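Prundari Film Heritage Project
Progress report to the Fostis Fund, 11/14/20
Prepared by Renata Echeverría, project lead

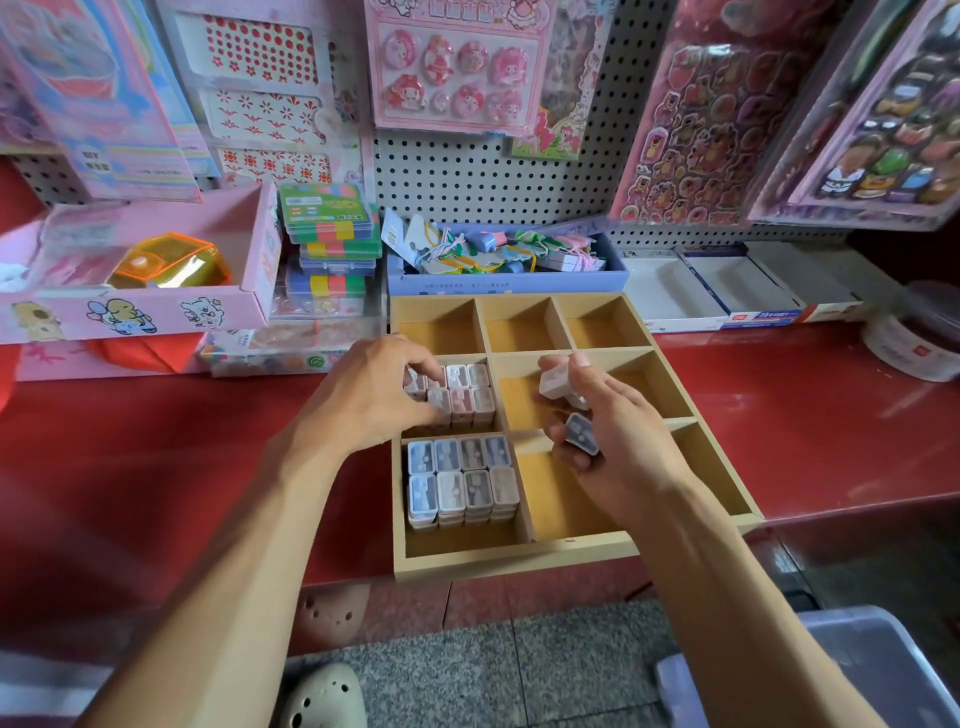
Dear friends at the Fund,

I meant to keep this one to a page, and as usual I have failed, so please pour yourselves a coffee before you start. The main news is that the cataloging is going well. Your grant was to cover 1,000 items from the Cordeiro collection (lobby cards, press books, shooting scripts and the reels themselves) and as of this week we have entered 849 of them. The remaining ones are mostly press books, slow going with all those fold-out pages, but I do expect to finish by the end of March as we promised.

The happiest part of the work this fall has been the two silent comedies. Both had been listed as incomplete for as long as anyone here can remember. While we were checking the second one against its script, we found that its missing wedding scene had been spliced into the back of a newsreel, title cards and all. It is a lovely scene! The bride's father tries to give his speech while a goat eats the tablecloth, and the actor playing him (uncredited, to my great frustration) has timing that any comic would envy. The first film still lacks its ending, and I have written to two other archives asking whether they hold a print. One has answered kindly and said no. I am waiting on the other.

The scanning has been handled by Ploka, and I have been pleased with them. The first batch came back a little dark in the night scenes, and they redid those reels without charging us. We now have viewing copies of everything they were sent, with the exception of a backstage melodrama that has shrunk too badly to run through their machine. I would like to talk with you about that picture separately. The lead actress carries it almost by herself, and her long quarrel with the producer in the dressing room is as good as anything in the collection.

Spending is in line with the budget except for shipping, where we are $1,000 over. Insured freight for the reels cost more than the quote I gave you in my application. I would like to cover the difference from the money set aside for travel, which we haven't touched this year, and would be grateful for your approval in writing.

Still to come are the remaining catalog entries, the program notes for the online screening, and a short essay on the comedies that I keep rewriting. I will send the notes to you in draft.

With warm thanks, as always,
Renata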